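Trolum floor, arm cell 2 - monthly safety walk + comments
November 14, 2018
Site: Narnum building, upstairs
Form rev after August changeover. Mark OK / FIX / N/A, comments underneath, keep them short (I didn't)

## A. Before power on

- [x] E-stop at operator side, pressed and reset - OK
- [x] E-stop at far side - OK, but stiff. Put in a ticket
- [x] Light curtain trips the arm - OK
- [ ] Lockout tags on hook - FIX. Two missing again, people are taking them over to the Stadance line and not bringing them back
- [x] Teach pendant cable, no cuts - OK

Comment: startup check used to be on the lead only. Now whoever opens the cell does it and signs. Fine with that, but new folks havent all been walked thru it. Sign-off sheet has initials from people who never did the training. Needs sorting before next month.

## B. Gripper and work surface

- [x] Fingers tight, no play - OK
- [x] Nothing left in the gripper at shift change - OK
- [ ] Surface wiped down at handover - FIX, not on anyone's list since the hand-packing job went away
- [x] Finger hours logged - OK, 2998 on the counter, swap due at 4000

Empty fingers over the brown marble, white veins all through it:

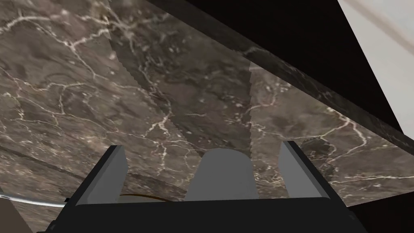
Who clears a jam now that there's no packer standing at the cell?
The cell operator, after lockout, and only the cell operator. If they are on break the cell waits.

Comment on that - the wait is what people hate. Used to be you reached over and fixed it, ten seconds. Now it's tag, clear, untag, reset. Almost 152 stops logged since the changeover and I'd bet a good few of those had a hand go in without a tag. Can't prove it. Asked on both shifts, got shrugs. Would like stops reviewed weekly with the operators in the room, they know why it jams better than the log does.

## C. Reach and surroundings

- [x] Floor tape visible - OK, worn by the door
- [ ] Walkway clear at all times - FIX, carts parked inside the tape twice this month
- [x] Railing checked for loose bars - OK
- [ ] Reach limits posted where operator can read them - FIX, sheet is the old Trương layout, arm goes farther now
- [x] Lighting level - OK

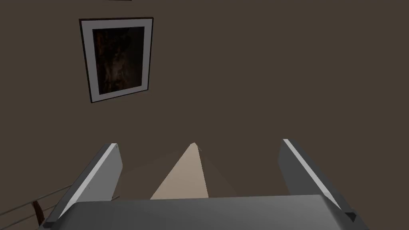 Item C - gripper toward wall, framed picture upper left, railing lower left.

## D. People stuff (new section, please keep it)

- [ ] Operators rotated off monitoring every two hours - FIX. Happens on days, not on nights
- [x] Hearing protection at the cell - OK
- [ ] Retraining offered to everyone moved off packing - partly. Three still waiting on dates
- [x] Near-miss cards in the box - OK, restocked

Comment: lifting complaints are way down, good, that was the point. What I hear insted is sore eyes and boredom. Watching an arm for a whole shift is its own kind of tired and the old form had no line for it. One card said they feel like they work for the alarm. Also nights is down to one person upstairs - that person should have a radio. Ask was made in August, no radio yet. Marking it FIX and moving it to the top.

## E. Open items

1. Radio for nights
2. Lockout tags, replace two, label them Cell 2
3. Reach limit sheet, reprint
4. Add surface wipe to handover card
5. Training dates for the three
6. Stiff e-stop, ticket 113

Next walk same form. If you change a setting on the arm write it in the book, not on tape stuck to the pendant.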